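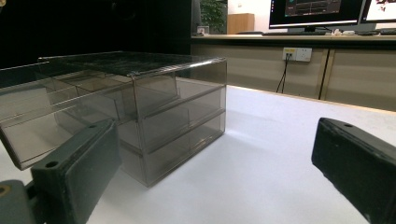 A tinted drawer organizer with the top drawer pulled well out.

The long road to Usuvov

The bus for the away game at Usuvov leaves Murkitz at half past five in the morning, and if you have never stood in a dark parking lot in January with a thermos under your arm, waiting to watch a soccer team that has not won on the road since early fall, then I'm afraid I can't fully explain the appeal. I can only tell you that I was there, that my feet were already cold, and that I was as happy as I have been all winter.

Murkitz play in the third tier, in a ground that holds 3,000 and almost never has to. The average gate this season is 949, a number the regulars quote with a strange sort of pride, the way people tell you how little they paid for an old car. Everybody knows where everybody else stands. The same two families have had the rail behind the north goal for as long as I have been going, and when one of the grandmothers moved down to the seats for the sake of her knees, there was a gap on the rail for weeks before anyone felt right about filling it.

Away days are a different thing, smaller and closer. We had a Hudec coach, an old one with brown curtains and a heater that worked only on the left side, so there was a good deal of swapping over at the rest stops. Somebody had brought poppy seed cake. Somebody else had brought the radio commentary of the cup game against Rorkow, the one we won in extra time, and played it all the way through from the back seat, including the halftime interview (which I had forgotten, and which is wonderfully dull). We cheered the winning goal as if it might still be saved. 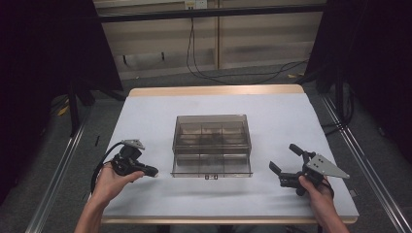

Small compartments show through the sides of a lidded plastic box.

I should say something about Usuvov, because people are unkind about it. The town is gray and windy and the stadium sits out past the freight yards, but it's a proper old soccer ground, with steep wooden stands and a roof that comes down low over your head, and when the home crowd starts to sing the sound has nowhere to go. They had 4,000 in that afternoon. Our little group was tucked in a corner beside the scoreboard, and I don't think we were heard once before halftime, though we gave it everything we had.

The game itself was not pretty. The field was heavy, and both teams seemed to agree early on that passing along the ground was a summer activity. Usuvov scored after 15 minutes from a corner that our goalkeeper came for and then thought better of, and for a long while after that it looked like one of those afternoons you simply get through. Our center backs kept heading the ball clear and it kept coming back. I ate a sausage. I ate another sausage. The man beside me, who has been traveling to these games since before I was born, told me he had seen Murkitz play much worse here and lose by less, and I found that a comfort. 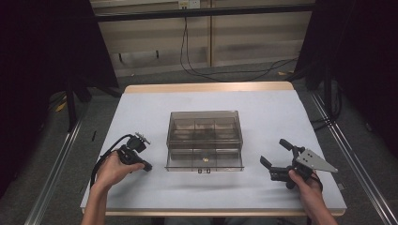
Then, in the second half, the coach brought on the youngest of the wingers, a thin boy who grew up a few streets from our ground and still walks to practice. He ran at his fullback the first time he got the ball, lost it, and ran at him again. You could feel our corner lean forward. The third time he got by on the outside and hit a low cross that went through a whole crowd of legs, and our captain, who hadn't had a shot all day, put it in off his shin from very close range.

I don't remember the next few seconds well. I know I hugged a stranger, and that my thermos went down the steps – it's a good steel one and has a dent in it now that I'm rather fond of. The home fans were silent for a moment and then started up again even louder, as they should, and the last stretch of the game was played mostly inside our penalty area. We held on. One goal each, one point, and the players came over to our corner and threw their gloves to the children.

It snowed on the way home. The driver took it slowly past the Rorkow turnoff, where the road climbs, and most of the coach fell asleep except for the back row, who had started on the cup game again. We got into Murkitz well after midnight, and people stood around between the cars for longer than the weather deserved, going over the cross and the shin and the goalkeeper's corner one more time. The next away trip is a short one, only across the river. I've already put my name down, and I've asked for a seat on the left.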